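Staff > Work Changes > Packing Automation > FAQ

Print this page | E-mail this page

Packing automation at Clellasside: your questions

Compiled by Stamatia Karamanlidis, with plenty of help from the packing crew (keep the questions coming!)

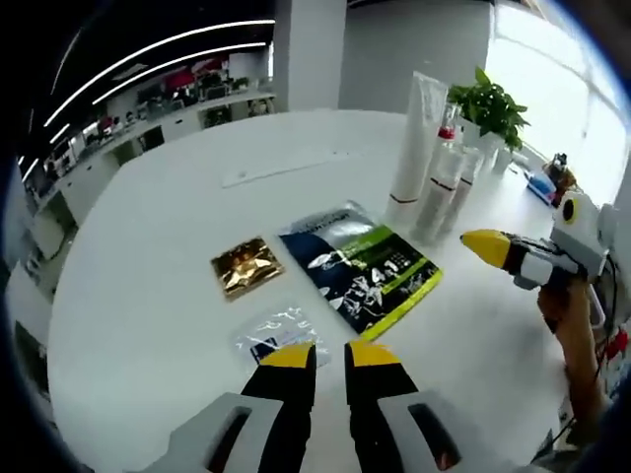

Will I lose my job to the new line?

No. All 28 people on the packing team stay on, and so do your hours. The Tralon line takes over the plain repeat orders, and mixed orders stay with you.

What does handheld gripper work involve?

You pick things up and put them down with a gripper in your hand, and the system learns from how you do it. Packets, pouches, tubes, bottles, all sorts. It feels clumsy for the first morning and then your wrist gets it, and after that it's a lot of fun!

Do I need computer skills?

None at all. Hongmei Su had never touched anything like it, and she now trains new starters. The course takes 5 shifts, paid at your normal rate.

Why are soft packs such a big deal?

They bend, they slide, they shine. A bottle keeps its shape when you grab it and a foil packet doesn't. Packers know where to pinch without thinking, and that know-how is exactly what we want the line to have.

How much will it handle?

The target is 2,160 items a day by August. We're at 855, up every week so far.

Can I say no to gripper shifts?

Yes. Tell Damián Figueroa before the rota goes up. You don't have to give a reason.

Is my work being scored?

No. Recordings go in without names, and team leads don't get them. Ultan Tully can show you what is kept.

What about the Budier site?

They start after us. Kosmas Drakos is taking names for anyone who'd like to go over and help them set up (lunch is better there, too).

Print this page | E-mail this page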